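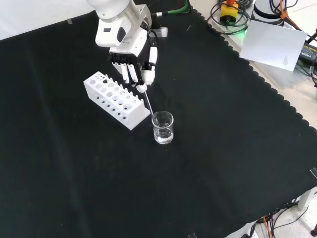 Making a saturated salt solution for growing crystals

The method makes enough solution for one seed crystal and one spare. It uses plain table salt without anti-caking agent; check the packet, as additives cloud the liquid and spoil the faces of the crystal.

You will need

Fine salt, 49 g
Distilled water, 116 ml
Two small beakers
A stirring rod
Filter paper and funnel

Method

1. Rinse the beakers and rod with distilled water and leave them to drain.

2. Warm the water to 50 °C. Salt dissolves only slightly better in hot water than in cold, so there is no gain in boiling it.

3. Add the salt a spoonful at a time. Stir slowly, keeping the rod clear of the glass – scratches on the wall become places where stray crystals form.

4. Stop stirring once the last spoonful no longer gets any smaller. A thin layer of undissolved salt should remain at the bottom.

5. Cover and leave to cool to room temperature overnight.

6. Filter into the second beaker. Do not scrape the sediment into the funnel.

Storage

Keep the solution in a lidded jar and label it. If grains appear on the base, filter again before use. A crust above the liquid line is normal and can be wiped away with damp paper.

Last revised 26th April. Seed selection is covered on the next page of the Willbridge notes.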